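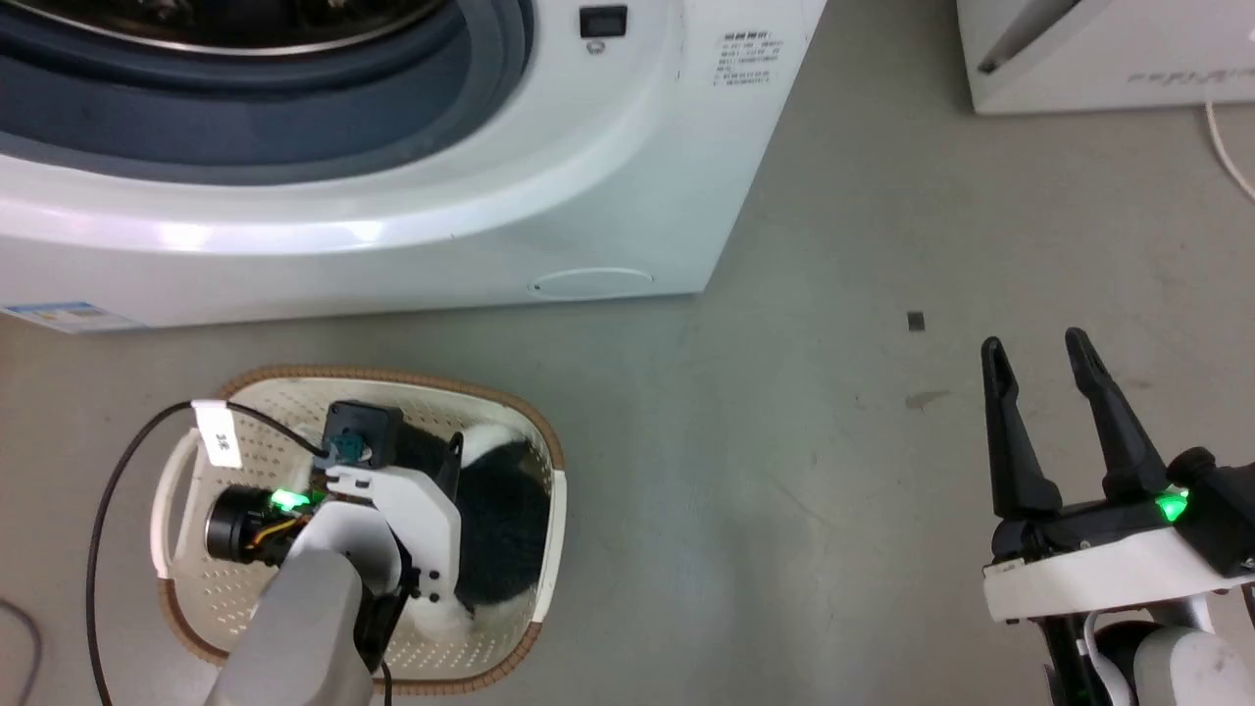 Der Korb vor der Maschine, dunkle und weiße Wäsche

Die Waschküche im Haus Vekerow lag hinter dem Fahrradraum, und Rima Masri liebte sie vom ersten Tag an. Sie hätte das niemandem so sagen können, der sie fragte, wie die neue Wohnung sei. Man erzählt dann vom Balkon. Aber sie ging die Treppe hinunter, den Korb auf der Hüfte, und freute sich schon auf der letzten Stufe!

Da war zuerst der Boden, blassgrau und glatt, mit all den Schrammen von Leuten, die vor ihr hier gewaschen hatten. Dann die Maschine, weiß und glänzend, mit dem großen runden Maul. Auf dem Schild standen chinesische Schriftzeichen, die im Haus keiner lesen konnte außer Herman Ong aus dem dritten Stock, und der behauptete, es stehe nichts Interessantes darauf.

»Irgendetwas muss doch dastehen«, sagte Rima.

»Wie schwer sie ist. Wie viel Strom sie will.«

»Das ist doch interessant!«

Herman lachte und trug seine Handtücher hinaus. Er faltete sie nie unten, immer erst oben, und verlor unterwegs regelmäßig einen Waschlappen, den man ihm dann an die Türklinke hängte.

Rima stellte ihren Korb auf den Beton. Sie hatte ihn im August auf dem Hof von Wibisono gefunden, zwischen Lampenschirmen und einem Stapel Suppenteller, und sofort gewusst, dass er mitmusste: oval, weiß, lauter kleine Löcher in den Wänden, und oben herum dieser braune Rand, geflochten wie bei einem Picknickkorb. Sechs Euro. Sie hätte auch dreißig bezahlt, was sie dem Verkäufer zum Glück nicht verriet.

Im Korb lagen die Sachen vom Chor. Dunkel die meisten, dazwischen etwas Weißes, und genau das war das Problem. Teguh Sinaga hatte ihr alles am Vorabend in die Arme gedrückt, ein einziges Bündel, nach dem Konzert in Ruduvach, noch ganz heiser vom Singen.

»Einfach alles zusammen rein«, hatte er geflüstert.

»Teguh. Weiß und Schwarz!«

»Bei mir geht das immer.«

Sie hatte seine Hemden gesehen. Sie waren alle von demselben sanften Taubengrau, und erst jetzt begriff sie, dass er sie vermutlich nicht so gekauft hatte.

Also sortieren. Sie kniete sich hin und griff hinein, und wie immer, wenn sie damit anfing, kam das Vergnügen sofort. Man zieht an einem Ärmel und bekommt drei Ärmel. Man hält einen Kragen in der Hand und weiß noch nicht, zu wem er gehört — und dann riecht er nach Pfefferminz, und es ist der von Afiq Nair, der vor jedem Einsatz ein Bonbon in die Backe schiebt und es beim Fortissimo beinahe verschluckt. In einer Hosentasche steckte ein Zettel. Takt 49, stand darauf mit Bleistift, NICHT ATMEN. Sie kannte die Schrift, es war die von Fikri Halim, dem Bass, und sie kannte auch die Stelle. Er hatte geatmet. Laut sogar, mitten in die Stille hinein, und die Dirigentin hatte die Augen geschlossen, und in der zweiten Reihe hatte ein Kind gekichert.

Rima strich den Zettel glatt und legte ihn oben auf die Maschine.

Links das Dunkle, rechts das Weiße. Der rechte Haufen blieb klein, und sie überlegte, ob sie ihn mit der eigenen Bettwäsche zusammen waschen sollte, das würde gerade eine ordentliche Trommel geben. Ja! Sie lief noch einmal hinauf, zwei Stufen auf einmal, riss den Bezug vom Kissen, vergaß das Waschmittel, lief wieder hinauf. Als sie zurückkam, stand Fikri in der Tür zur Waschküche, den Mantel noch an, und schaute auf die Haufen am Boden.

»Ich wollte helfen«, sagte er. »Teguh sagt, du machst das allein.«

»Ich mache das gern allein.«

»Ach so.«

Er sah so betreten aus, dass sie ihm das Dunkle in den Arm legte. Er schob es Stück für Stück in die Trommel, sehr vorsichtig, als könnte etwas davon aufwachen. Dann entdeckte er den Zettel.

»Den hättest du nicht lesen sollen.«

»Hab ich aber. Es ist eine schwere Stelle.«

»Ich dachte, ich halte das aus bis zum Schluss. Und dann kam es einfach.« Er steckte den Zettel in die Manteltasche. »War es sehr schlimm?«

Rima gab das Waschmittel hinein und drückte die Tür zu, bis es klackte. Die Maschine überlegte kurz, dann lief das Wasser ein, dieses helle Rauschen, auf das sie sich jedes Mal freute.

»Hör mal«, sagte sie. »Die atmet auch.«

Fikri hörte hin. Er setzte sich neben den leeren Korb auf den Boden, im Mantel, und fing leise an zu summen, die Bassstimme, von Takt 40 an. Rima setzte sich dazu und nahm den Alt.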